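Simberg hand-held gripper trials

The Simberg trials are a series of comparisons of hand-held grippers carried out at the Alvarado workshop in Tradulham. They began in March and look at how the shape and surface of a gripper's fingers affect the handling of thin packaging. The tools are worked by a person, and the same finger designs are later fitted to a Vunia arm.

Background

Earlier work at Tradulham used rigid blocks and cups, which almost any finger can hold. Plastic film was left out, as it folds differently each time and clings to whatever is inside it. The Simberg series was set up to fill this gap. Its main task is bagging, in which a flat item is put into or taken out of a thin carrier bag. The full series has 172 runs, of which 69 use metal fingers and the remainder use padded ones.

Method

The operator stands at a wooden-topped table inside a frame of aluminium rails and holds one gripper in each hand. Each tool has a trigger handle and is joined to the recorder by a cable. Bagging needs both tools, as the mouth of the bag has to be kept open while the item is moved. A plate on one gripper can be used to hold back a side of the bag. The bags are translucent, with "THANK YOU" and a smiley face printed on them, and a white plastic bin is kept on the table. 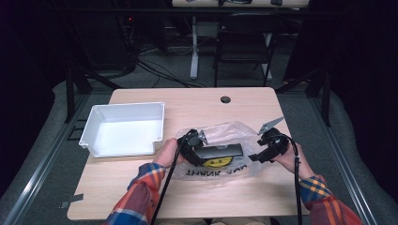
Finger types

Two types of finger are compared. The first is metal, and includes a long pointed version with a serrated edge near the tip. It can pick up a single layer of film from a flat surface, but it tore the bag in 25 runs.

The second is a flat block with a soft, dark pad on its inner face. The pads spread the load and are better suited to cardboard boxes with a glossy finish. They are slower to separate two layers of film, and the edges of the pad wear with use. Small holes in the block take the fixing screws, so that a worn finger can be changed without removing the linkage.
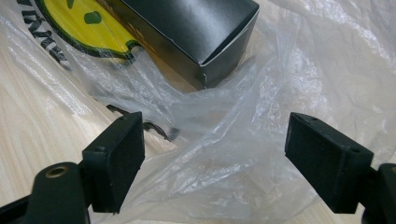
Pad wear is noted at the end of each session, along with any slip of the item. A run is counted as failed if the item is dropped, if the bag tears, or if the operator has to put a tool down. Dragging the bag across the table does not count as a failure, although it is marked in the notes.

Cameras

Views are recorded from the operator's head and from the gripper itself. The head view gives the position of both hands and of the bag. The gripper view shows the gap between the fingers at close range and is used to judge the moment of contact. Glare from overhead lighting on creased film remains a problem in the gripper view, and later runs were repeated with the lights dimmed.

Use on the Vunia arm

Both finger types fit the Vunia arm by means of an adaptor plate. Padded fingers are fitted as standard for boxed items. The metal fingers are used at reduced speed, and only for opening bags.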